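Right, I've been promising a thread on what I do all day at Grernlow, and my train is stuck outside the station, so here we go. It's about teaching a robot arm to pick things up by driving it yourself. Long one, get a brew.

The project is called Temba. We want an arm that can tidy small objects on a table without anyone writing out every move. So a person does the job through the arm, over and over, and the recordings go into training. I'm one of the people. I love it more than I expected to!

There are two ways to show it. One is by hand: you put the arm in its floppy mode, take hold of the wrist and walk it through the move. Lovely for getting a feel for the joints. Rubbish for recordings with cameras, as your own arms end up in every shot.

The other is remote control, and that's what I do most of. I hold a Minarer controller, I move, the arm moves. Squeeze the trigger and the jaws close. The first time it followed my hand I made a noise I'm not proud of.

You do NOT get good at it straight away. My first morning I managed four clean goes before lunch (four!) and knocked blocks on the floor for the rest of it. Depth is the hard bit. You're sure you're right over the thing and you're a thumb's width behind it.

What helped me most was slowing down for the last little stretch. Come across at a normal pace, pause above the block, turn the wrist until the jaws line up with two flat sides, then go straight down. If you twist on the way down you clip a corner and the block spins off.

Current task is blocks, and I'm very fond of the blocks.
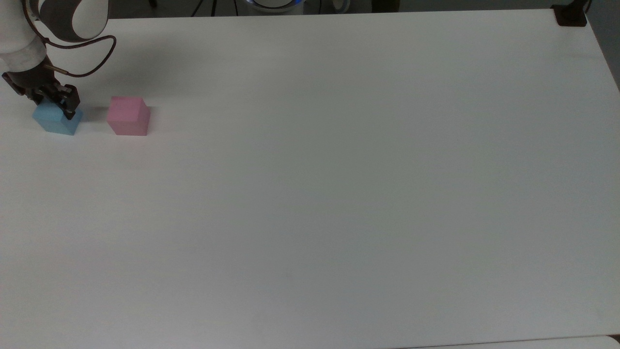 Jaws on the blue one, with pink right next door.

See how little room there is between them? That's my favourite sort of setup. If you come in lazily, the outside of a finger can nudge the neighbour, and then you've got a recording of a robot barging things about. It will happily learn that too, bless it.

So what do we do with the bad ones? It depends. If I drop a block and carry on as if nothing happened, bin it. If I miss, back off, line up again and get it, we keep it - those are gold. The arm needs to see what putting a mistake right looks like.

We also change the starting layout every go. Blocks close, blocks far apart, one turned at a silly angle. I did some six layouts on Wednesday before I noticed I'd been putting everything on the left, where I find it easiest. Had to do a whole batch on the right to make up for it. My wrist sulked.

Things I'd tell anyone starting out:
Do it the same way each time until it's boring, then vary where things are and leave your style alone.
Stop before you're tired. Tired driving is jerky driving and it shows in the playback.
Watch your own recordings. Painful, but do it.

Somebody asked last time if it's like a video game. A bit! The old ones with one life, maybe. There's a tiny lag between my hand and the arm, and after a while you stop noticing and start moving a touch early without thinking about it. Then you go home and reach for the kettle like a crane.

Then comes the best part, when the trained version has a go and you've got your hands in your lap. Last week it paused above a block before going down. That's MY pause! I was grinning like an idiot for the rest of the afternoon.

Next up is stacking, two high to begin with, on the new Nukeck software, and I'm told letting go is much harder than grabbing. Will report back. Train's moving - ask me things and I'll answer tonight.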